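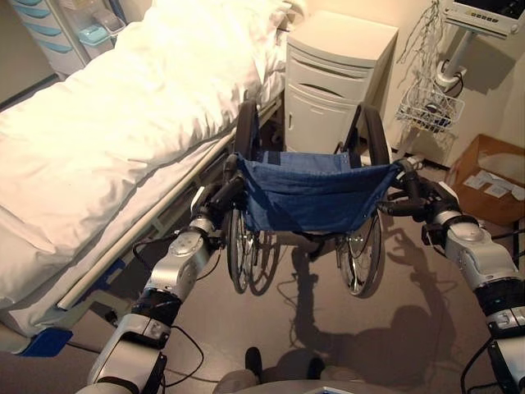 Bedding for the care rooms was the largest item on our winter order, and most of it has now arrived. The Celtis wing gets the first share, with the Stefanou wing to follow once its linen closet has been cleared. A thick white duvet like the one on the bed takes up far more shelf space than the old blankets did, and it bunches up easily, so please keep the folds inside the side rail when someone is getting in or out of the wheelchair. Bedding that hangs over the rail ends up in the wheels sooner or later.

The full order came to 660 pieces, counting duvets, covers, flat sheets and pillowcases. The supplier, Jultadska, sent everything except the fitted sheets, which are on back order. Until they come, use the flat sheets and tuck them in at the corners. We have plenty of those.

Each bed is allowed 2 duvets, one in use and one in the wash. Please don't build up spares in the rooms. When the October count was done we found covers behind radiators, in the bottoms of wardrobes and in the staff coat closet, and several rooms had run short in the meantime. Spares belong in the linen closet, with the opening of the cover facing out so the size label can be read.

The duvets can be machine washed, one to a load in the large washer. Two will fit if you push, but they don't rinse properly and they come out of the dryer damp in the middle. Dry on medium and stop halfway through to shake the filling loose. Anything with a torn seam goes in the mending bag by the laundry door, with the room number pinned to it.

A few words on wheelchairs, as the same rooms are involved. Chairs parked next to a bed should have both brakes on, including empty ones. Leave enough floor clear to turn the chair without having to move the bed. If the seat fabric on a chair has started to sag, write the chair number on the repair sheet. A little give is normal with fabric seats, but a seat that droops in the middle is uncomfortable over a long afternoon, and Pluketti can replace the sling without taking the chair away for more than a day. They come in every other week and will look at footrests and casters on the same visit.

Drawer carts stay at the head of the bed where there is room. Gloves and wipes go in the top drawer, creams in the next one down, and nothing heavy on top.

The old blankets are being sorted this week. Those in good condition will be kept for the day room and the garden chairs. The rest can be taken home by staff, first come, first served, from the table outside the laundry. Please sign the list when you take one.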